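Ticket 91: butterfly garland drops off the window every night
April 9, 2022 – posted by the Prirville shop desk

Reported: a Plulorent garland, hung inside the front window in February, sheds its butterflies after closing. By morning they are on the sill, looking restful.

Step 1. Blame the glass
Wiped the window with plain water, then with rubbing alcohol. Rehung everything. Lost 9 overnight, a slight improvement on the night before, when we lost the lot.

Step 2. Blame the glue dots
Swapped the dots from the kit for a pack from the Baloyi hardware counter. These held the butterflies beautifully and let go of the window instead. Took everything down and moved to the white table to start over.
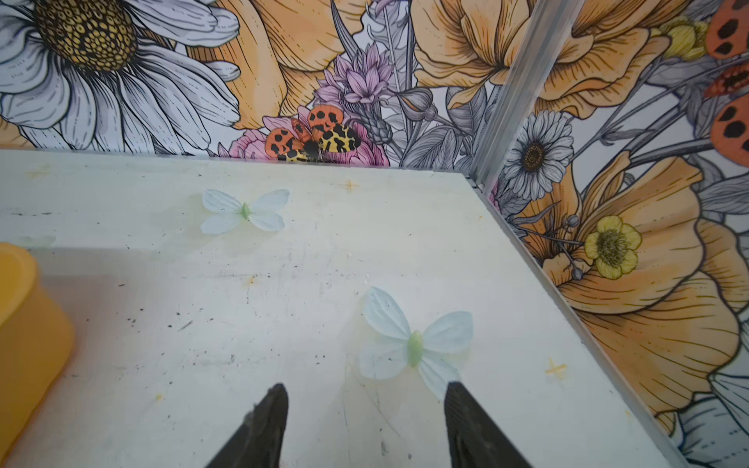 Step 3. Blame the heater
The vent under the sill kicks on at 7 a.m. Taped a piece of cardboard over it – the staff noticed, loudly – and the losses stopped for two nights. Cardboard removed by popular demand.

Step 4. Give up on glue
Ran fishing line between two cup hooks and tied each butterfly on by the body. Tedious. Nothing has fallen so far.

Status: closed, pending summer.

Comments (3)

windowbox50: Same trouble at our Vastomside branch. Clear thread works too, but it tangles if you look at it.

marlpit: Did you try putting the dots on the night before?

shopdesk: Yes. They fell the night before.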